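# Wide-pot boiling

**Wide-pot boiling** is the name given to a cooking claim, common in household manuals and on labels, that water boils faster in a broad, shallow pot than in a tall one of the same volume. The claim is partly true and often overstated.

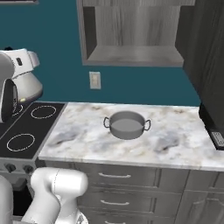 The idea is usually traced to the Jikeser household booklets, which told readers that a pot's shape mattered more than its metal. No test was printed with the advice, and later editions repeated it word for word. The reasoning is that a wide base takes in more heat. A shallow gray pot with a loop handle on each side fits the type the booklets favoured, but its open top also lets a good deal of heat escape, a point they left out. On an electric cooktop with ring-shaped burners, any base that reaches past the ring gains little from the extra width.

## Testing

The best-known trial, published by Panon, compared 18 pots and reported that the wide ones boiled up to 67 seconds sooner. Critics noted that lids were used on some pots and left off others, and that the starting temperature of the water was never given. A repeat by the Gajdoš kitchen laboratory, using 250 millilitres of water in each pot, found a much smaller gap, and in several runs the taller pot came first. Neither report says how many runs were thrown out.

## Commercial use

The cookware seller Wundier printed the phrase "fast-boil shape" on its packaging until January, when it was dropped without comment. Similar wording still turns up on other labels, generally with no source.

## Assessment

A snug lid and a burner matched to the base are better supported as ways to save time. Whether shape has any separate effect worth paying for remains unproven.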